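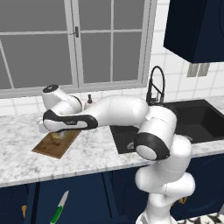
Prorneta kitchen trials

By the Vunix editorial desk - 01/11/2025
3 min read

The Prorneta kitchen trials are a set of simulated tests used to compare grippers and arm controllers on household tasks. They were set up by Belden, a maker of gripper fingers, and first run in March. All of the work takes place in computer-rendered kitchens, with a white arm placed at a counter, and no results from a real kitchen have been published.

Method

Each entry pairs one gripper with one controller. The arm is given a short task, such as lifting a knife by its handle, and the attempt is marked as a pass or a fail. There is no mark for a clumsy pass, so a controller that drags an object along the counter can score the same as one that lifts it cleanly. Camera position is changed between runs - in theory to stop a controller from learning a single view.
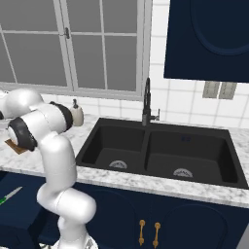 Objects near a wall or sink are treated as harder, as the arm has less room to turn its wrist. The rules do not say how much harder, and the weighting has been changed at least once without notice.

Results

The first round covered 1,022 attempts per entry. The Aoki controller passed 830 with Belden's own two-finger gripper, but only 323 with a suction cup. Belden presented the gap as proof that fingers suit kitchens better. The figures do not show this. The controller had been tuned on the two-finger gripper for some 1,000 practice runs and was given none with the cup.

Criticism

The main complaint is that a simulated grasp depends on friction values chosen by whoever builds the scene, and Belden has not released its values. A second is that the firm both sells a gripper and sets the tasks. Reruns by outside groups have been promised - none had appeared at the time of writing. Until they do, the scores are best read as a comparison of settings within one piece of software.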